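Do magnesium pills do anything for sleep?

clyde_r
Posts: 200
My wife's cousin swears by Restunia. It's 40 bucks a bottle. I've taken it for 3 weeks and I still wake up at 3 a.m. Am I missing something?

pinelake
Give it longer. I was on it two months before I noticed a change.

Menon77
Two months of anything and you'll notice a change. Did you cut coffee too?

pinelake
Some, yeah. I still say it was the pills.

Menon77
So you can't tell which one it was. The store brand is the same stuff for a lot less anyway.

dottie_b
It isn't always the same. Check which form it is, the cheap ones are mostly oxide. Ronlow sells glycinate and my stomach is fine with it.
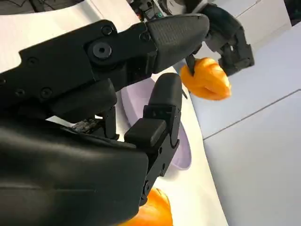
Stomach, sure. Sleep, I couldn't swear to. I bought it in April and the box said "1000 five-star reviews," and I don't believe half of those either.

clyde_r
Mine says oxide. Great.

Menon77
Finish the bottle and don't buy another. And ask your doctor about the 3 a.m. thing.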